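I pack grocery orders at Stolletti. In March we went from all hand packing to having arms do part of it. People keep asking me how it's going, so I'm putting it in one thread.

Before: each of us packed and carried our own orders. Pick the produce, check it, bag it, carry the bag to the handoff shelf. On a heavy shift I did 111 bags myself. My fingers hurt by lunch from the handles.

Now the arms do the bag lifting on the small orders. We still pick and we still check. Anything with glass or eggs stays with us, and so does anything over two bags.

The part I didn't expect to matter is the handles. A person grabs two plastic handles without thinking. For the arm it's most of the job. They stick together, they fold under the bag, and sometimes it gets hold of one and leaves the other.

So we set up for it. You gather the handles and leave them standing where the gripper can reach. It adds a few seconds per bag. Management counted the lifting we saved and did not count the gathering, and we had to bring that up twice.

Thin pink bags, by the handles:

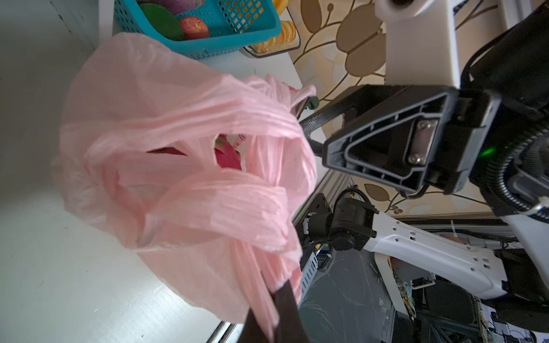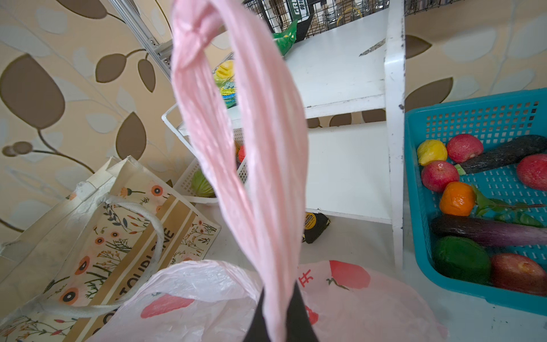 Pay didn't change. Titles did. I was "packer" and now I'm "packer/attendant." Attendant means when the arm stops, I'm the one who walks over, clears it and restarts it, and I still have my own orders going.

There were 19 stops on our worst shift. Most were short. But you can't get a rhythm when you're pulled off your own order that many times, and the rate board didn't know the difference. It just showed us slow.

We asked for the stops to be taken out of our rate. That took a month. They did it. If your place is getting arms, ask for this before the first day and get it in writing.

Things that are better: my wrists. I mean that. Two coworkers who had been on light duty are back on regular shifts. Closing is easier too, when everybody is tired and the bags are still coming.

Things that are worse: it's quieter. We used to pack across from each other and talk. With the arms in between, you're farther apart and mostly looking at your own side.

Also hours. No one was laid off. But when people left, the spots weren't filled. We were 32 on the floor last year and we're fewer now. I don't think that's an accident and I'd like them to just say it.

Training was one afternoon with somebody from Larnness. They covered the stop button, the restart and where not to stand. All useful. There was nothing on what to do when a bag tears halfway up, and that came up my first morning.

We wrote our own sheet for that. Stop it, wait until it's still, take the produce out first, then the bag. It's taped up by the sink. The Hendurden site asked for a copy, so I guess they didn't get one either.

Someone asked if I'd go back to all hand packing. No. I'd keep the arms, and I'd want one person per shift whose only job is tending them. That's what we're asking for at the next meeting.

Meeting is at 2 p.m., before second shift. I'll add to this thread after.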